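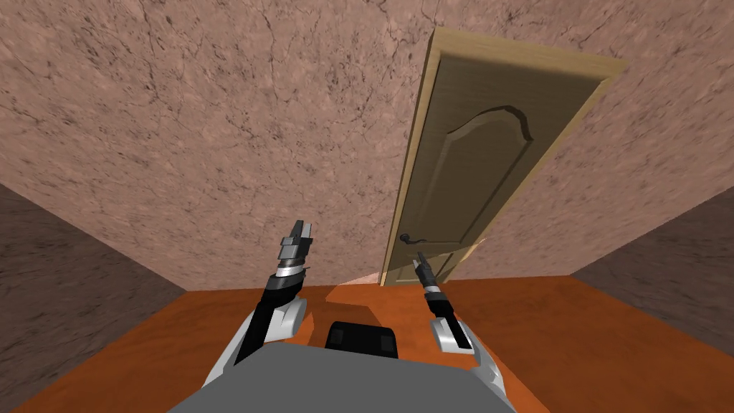 New on the shelf: Orance door and table pack for Tutora

Many of our readers use Tutora to practise two-arm control before they are allowed near a real machine. In April the makers of Orance released an add-on pack for it, and we have tried it for 27 hours on the lab computers.

The pack brings 136 small rooms. Each one has a door with a lever handle, or a table, or both, and the walls and floors change colour and pattern from room to room. You drive the two arms by keyboard or with the Punduto hand controllers, and every attempt is saved so you can play it again later. The view can be tilted too, and at first I did not like this, but after some practice I could judge the distance to the handle quite well.

Picking up is the better half of the pack. You can bring the camera very near to the gripper and check how the fingers sit on each side of a narrow stem before you lift. The shapes are simple, with flat segments you will notice at close range, and the wood grain is nicer than I expected.

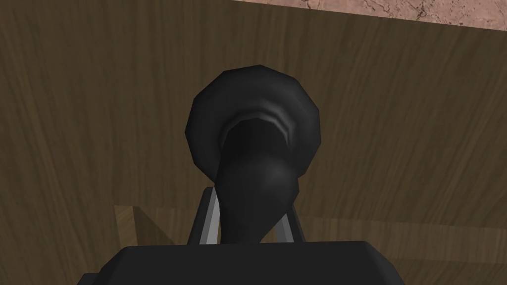

What we would change

The manual is short and the part on saving grips is missing completely. The doors are also heavier than the ones in the older Khúc pack, so your old settings will need some work - start with a low speed. On our slowest computer, loading a room took longer than I would wish.

Price and how to try it

A single licence is $136 and covers 2 computers. Members can use our copy in the evening after 6, please write your name in the booking book first. To get the trial version, enter code 1109 in the Tutora add-on menu.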